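FOR IMMEDIATE RELEASE
March 2021

Stumix Opens Orders for the Wevell, a Little Two-Drawer Cabinet for All the Small Things on the Kitchen Counter

SKUSTSIDE – Stumix, the small home goods maker on the Skustside waterfront, is very happy to share that its new countertop cabinet, the Wevell, can be ordered starting this month. It is a compact piece of furniture with two stacked drawers, meant for the narrow boxes, snack packets, sponges and stray odds and ends that pile up beside the toaster in nearly every home we have ever visited (our own homes very much included).

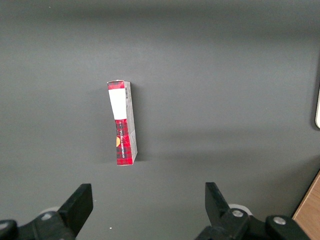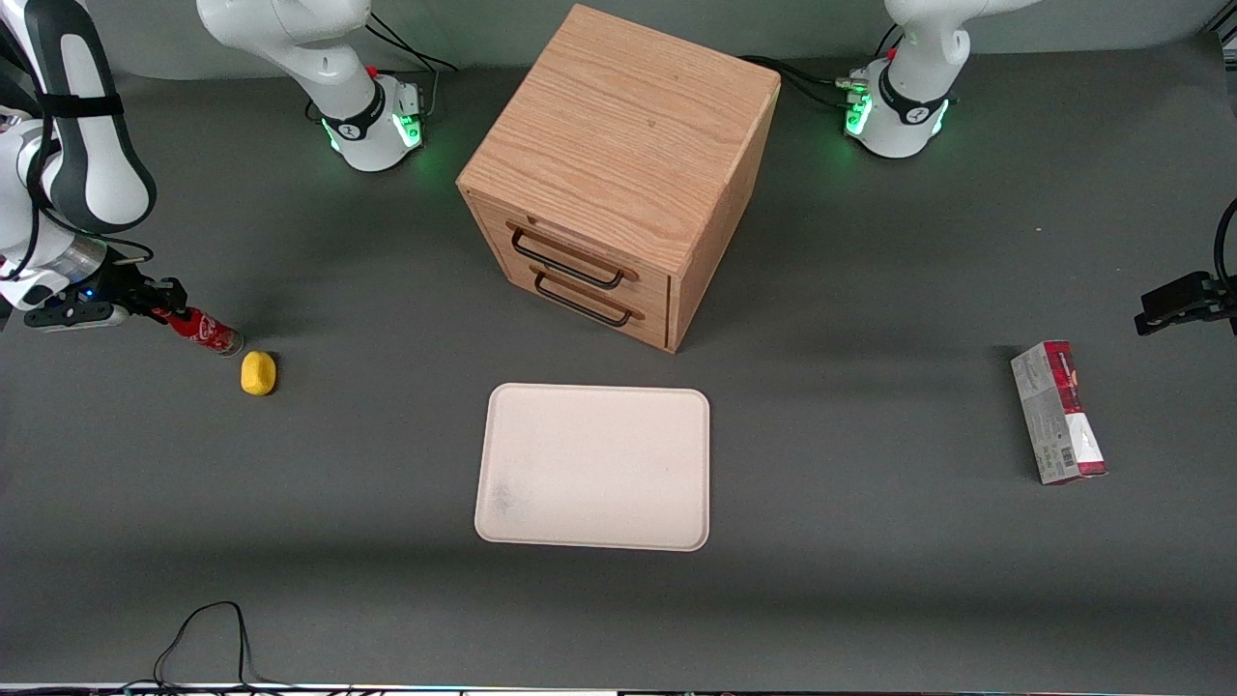 A Cabinet That Started With a Cracker Box

The Wevell began as a complaint. A few of us were eating lunch in the workshop kitchen, which is also where the samples are kept and where the mail gets opened, and the counter was so crowded with little boxes that there was no good spot left to set down a plate. We make shelves for a living. It was a bit embarrassing.

What we noticed that day, once we had cleared enough room to eat, was that the clutter was nearly all the same sort of thing. The big items had homes. The flour had a bin, the pots had a rack. It was the long slim cardboard boxes, the single cans, the tea, the half-used sponges and the rolls of tape that had nowhere to go, and a regular kitchen drawer swallows those things whole so you never see them again until you move.

So we went home and looked in our own kitchens, and then we asked our neighbors in Skustside if we could look in theirs. Over the following months 149 households were kind enough to let us see what they keep out on the counter and to tell us what they wished they didn't. We are so grateful to every one of them, and also for the coffee.

About the Wevell

The cabinet is close to a cube, small enough to sit at the back of a counter, on a desk or on the end of a worktable without taking over. The finish is light oak with the grain left easy to see. The top is flat and plain, with no lip or rail around it, and we fully expect people to use it as one more shelf for a plant or the radio.

Both drawers are on the front, one above the other, and each has its own black metal bar handle. We went back and forth on those handles for longer than we would like to admit! An early version had round wooden knobs, and they looked lovely, but anyone who tried to open a drawer with floury or soapy hands had trouble getting hold of them. A bar gives you room to hook a finger or two behind it. The two handles match, and they line up one directly below the other, and there was some happy sighing in the workshop when the first pair went on straight.

We don't like to tell people what goes where, but here is how things have settled in our own kitchen. The top drawer gets whatever is eaten or opened daily, such as tea, crackers and the good chocolate. The bottom drawer gets the things for cleaning up afterward, so the sponges, cloths and spare dish brush. Several of the families who tried it did the reverse, and one used both drawers entirely for batteries and birthday candles, and that worked fine too.

Slim boxes do best lying down. If you stand them up they tend to lean, and the flaps catch when you close the drawer. Laid flat with the printed end toward you, you can read what you have at a glance, and you will be less likely to buy a third box of the same thing. Soda cans can be laid on their sides as well, with something soft next to them so they don't roll every time you open up.

Tried Out at the Amin Kitchen

Before settling on the final version we sent 10 early cabinets to the Amin, the shared community kitchen up the hill from us, where they stayed from July until the end of the fall. The Amin is a busy place. People bake there, neighbors come in to can tomatoes, and there is a children's cooking hour that is every bit as sticky as you would imagine. We couldn't have asked for a tougher tryout or for nicer people to run it.

They sent back a long letter, and we took nearly all of its advice. The drawers now pull out farther than they used to, so that things at the very back can be reached without tipping the cabinet forward. The underside has felt feet. The inside corners are a little rounder, after the Amin pointed out that crumbs were getting into the old ones and staying there for good. They also asked for a third drawer, and we did try it, but the taller cabinet wouldn't fit under most wall cupboards and we went back to two.

All 10 of the early cabinets are still at the Amin, and we have been told, politely and firmly, that we can't have them back.

Caring for It

Wipe the wood with a damp cloth and dry it right away. Please don't put wet sponges straight into a drawer; wring them out and give them some time in the open air first. The handles can be cleaned with ordinary dish soap. If a drawer begins to stick in humid weather, rub a bit of plain candle wax along the runners and it should glide again.

Ordering and Availability

The first run of the Wevell is 3000 cabinets. Of those, 1544 have already been spoken for by shops and by customers who joined our waiting list over the winter, and the rest can be ordered now on a first-come basis. Each one ships fully put together, drawers in, handles on, with a small card on care and a spare set of felt feet tucked into the lower drawer.

Customers close to Skustside are welcome to pick up their order from the workshop door and skip the shipping charge. Please call ahead so we can have it boxed and waiting for you. Shops that would like to carry the Wevell can ask for our trade sheet at the same number.

About Stumix

Stumix designs and builds small storage for kitchens, desks and entryways from its workshop in Skustside. We make shelves, racks, letter trays and now, at long last, drawers.

Media Contact

Stumix Press Desk
The Workshop, Skustside waterfront
Sample cabinets for review are available on request while they last.

###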